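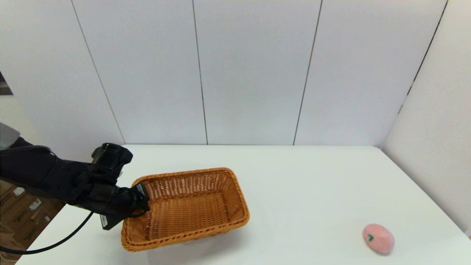
Mustico is our set of recordings from a two-armed robot putting one soft thing into one basket, and this release is all about the fault that nearly sank it! In February the left arm began pressing harder than it was told to whenever it touched something light. You can follow the whole problem at the basket rim: the dark fingers are against the near left edge of the weave, and a light basket like that is a lovely tell-tale, as it will slide long before any motor complains.

Tags: Datasets > Robotics > Faults and Recovery

## What went wrong

The Osine driver holds a force limit for each arm. After a restart it loaded the limit for the right arm and left the other at its factory value of 2000 (raw units, not newtons). No error, no warning light, nothing in the console. The Antwi logger caught it, bless it, once we plotted commanded against measured current.

The right arm kept its proper limit of 600 throughout. Its job is the pink object, which starts well to the right of the basket. We used those runs as the healthy comparison.
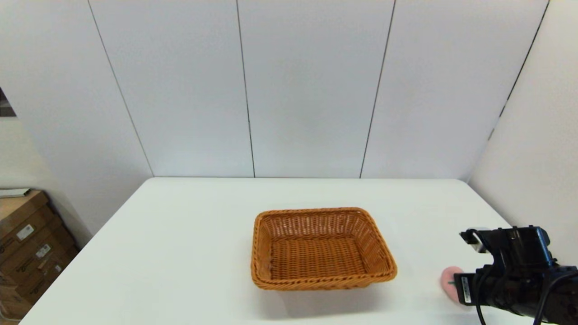 ## What's inside

- 1648 episodes, faulty and healthy, recorded at 30 frames per second
- joint positions, motor current and gripper opening for both arms
- a `fault` column: 0 healthy, 1 limit not loaded, 2 not sure

Please do look at the 2s. They are the fun ones, and we'd love a second opinion.

## Before you replay anything

Don't send the faulty left-arm commands to real hardware. Replay them in the Bistov simulator, or clip the current first with `--safe`. Keep hands off the table and the stop button within reach, even for healthy runs.

## Known gaps

Episodes recorded before the logger update have no current for the left wrist. Cable snags are not labelled yet.

Last updated: 2021-05-21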